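Subject: Re: [prarton-users] moving the list off Jevent before June

Date: May 24, 2021

> Has anyone done the export yet? The help page says one click but I
> only get the last 26 threads and then it stops. Also do we lose
> attachments? I have stuff from way back I'd hate to see go.

Yes, did mine last night. Short answer, don't use the one click thing. Go to Settings, then Archive, then pick "by month" and do them one at a time. Tedious. Took me 40 minutes with coffee. But it got everything, all 3,000 messages, and the dates came thru right.

Attachments come down as a separate zip. File names get mangled, spaces turn into underscores and anything over a certain length is chopped. So if two of yours start with the same words check you still have both. I lost one that way and had to go back for it.

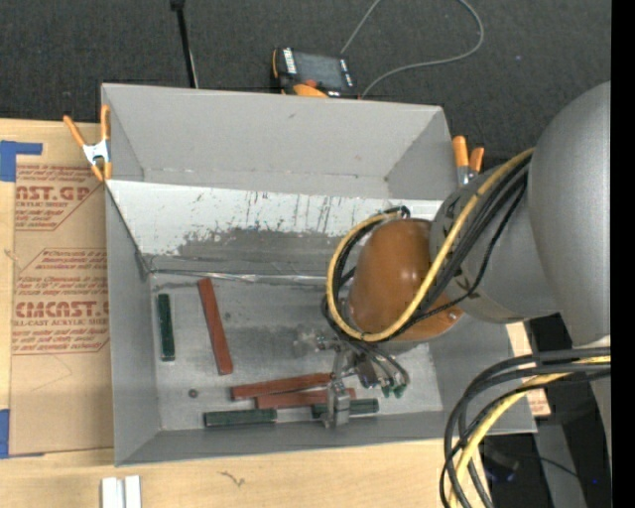

On the new host. I know some people wanted Wivesura but they charge per member and we're at 132. Postma is a flat fee, plain text digests, and you can reply by email without logging in. That last one matters to me more than anything, half of you read this on your phones. Archive search is kind of slow on the trial account. Could be the trial, I did'nt ask.

If you're on digest now you'll have to set it again after the move, it does not carry over. Same for vacation holds. Your address carries over fine.

Old list goes read only in June. Please don't start any long threads the week before, I'd have to stitch them together by hand.

Gotta run, will send the signup link tonight. Reply here if the export hangs on you, and say which browser.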